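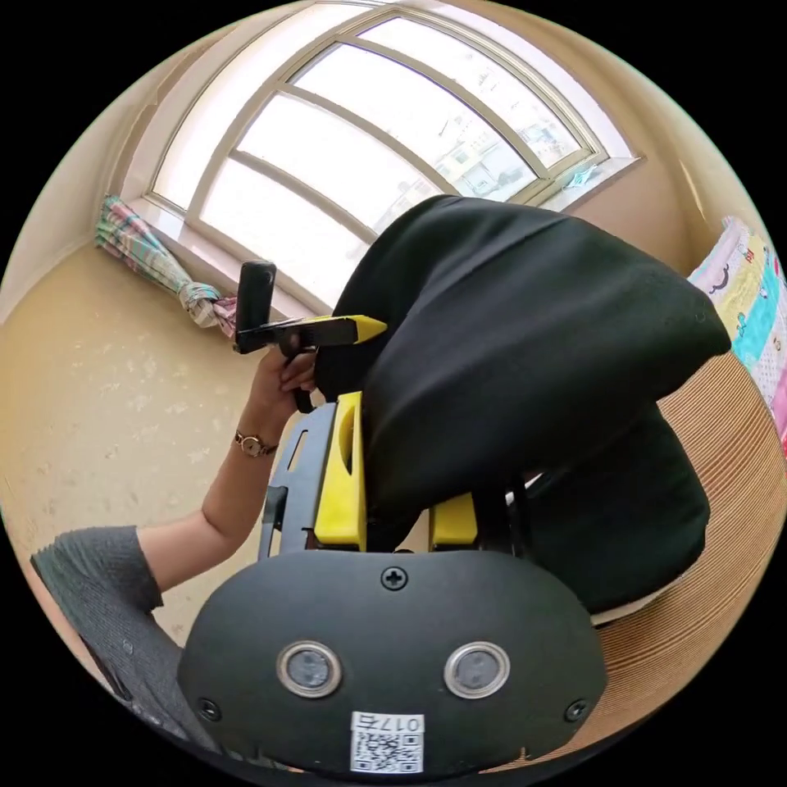

Watch on, short sleeves, one hand on the black handle.

How to keep a stat sheet at a youth basketball game (by hand, no app)

By Wubit Tekleab

Quick one before the March tournament. I've kept the book for the Suvimero girls for three seasons and every spring I get the same emails from new parents. So, the whole method. Read it once tonight, bring it with you, you'll be fine by halftime.

What you need

Two pencils. Mechanical if you can. Pens smear and you WILL make mistakes.
A clipboard with a real clip.
Two blank sheets per game, one for each team, plus a spare.
Eraser. The one on the pencil doesn't count.
A watch or phone for the start time, some leagues ask for it.

Skip the laptop. I tried it at the Drikunitz gym, dead battery before the third quarter, never again.

Before tip-off

Get there 25 minutes early. Find the other scorekeeper and say hi, you'll need each other later.

Ask both coaches for rosters. Write the numbers down the left side, lowest to highest, NOT in the order the coach reads them. You'll be hunting for number 14 with the ball already going the other way and you want her where you expect her.

Put a small dot next to the five starters. Check them again when they walk out, coaches change their minds.

Write the team name and jersey color at the top of each sheet. Sounds dumb. Do it anyway.

The marks

Everybody has their own system. Mine:

2 – made two pointer
3 – made three
open circle – free throw attempt
filled circle – free throw made
slash – missed shot from the field
R – rebound. Little o next to it if its offensive
A – assist
S – steal
T – turnover
P – foul. Number them, P1, P2 and so on

That's plenty. First time out, only do points and fouls. Seriously. Those are the two that somebody will come ask you about. Add rebounds in your second game, assists after that. Blocks I put in the margin with a B, there aren't many at this age.

Running score

Along the bottom you want a strip of numbers, 1 up to whatever. Every time your team scores, cross off the number they're now at. Made two from 18, cross off 20. Free throw, cross off 21. Write the shooter's number tiny above it.

This strip is your safety net. When the board operator misses a basket (will happen) you can show the order of scoring and who got it. I once had an overtime game that finished with 113 points total and the strip was the only thing that matched up at the end.

During play

Eyes up, hand down. Learn to write without looking at the page much. Messy is ok.

Say it in your head as it happens. "Twelve, miss. Seven, board. Seven, two." Then write it in that order. If you get behind, leave the rebounds and catch the next basket. Points first, always.

On a foul, wait for the ref to come to the table and show the number. Don't guess from the pileup under the hoop. If you didn't get it, raise your hand and ask. They'd much rather repeat it than sort it out in the fourth.

Draw a vertical line through every player's row at the end of each quarter. Use a heavier line at half. Makes it so much easier to see who went cold.

Timeouts

Box at the top right, one check per timeout, with the clock time. Write it right when it's called. Coaches ask "how many do I have" with four seconds left and you need an answer, not a think.

Halftime

Do these in order, then go get your coffee.

Add each player's points across.
Add those down for the team total.
Compare to the running score strip.
Compare to the board.
Compare fouls with the other scorekeeper.

If the strip and the player totals don't match, it's nearly always a free throw put on the wrong row. Look there first. Then look for a three written as a two.

After the buzzer

Same checks again for the full game. Get the final score initialed if your league wants that. Take a picture of both sheets before you leave the gym, I lost a whole game to a wet parking lot once.

Turn in the originals to Juno at the desk if you're playing at Abdella, she closes up quick after the last game. Home games, they go in the blue folder.

Shooting percentage, if a parent asks

Made shots divided by all shots, field only. Free throws are separate. So 9 makes and 16 misses is 9 out of 25, 36 percent. Don't do this at the table. Do it at home.

I keep season totals in a notebook, one page per girl. Last season came out to 643 rebounds for the team and yes I added it up twice.

Practice before the real thing

Put any game on TV, sound off, and score one quarter for one team. Then check it against the box score online. Your first try will be way off. By the thrid quarter you'll be close on points.

Blank sheets are in the team binder. If they run out email me before noon on game day and I'll print more.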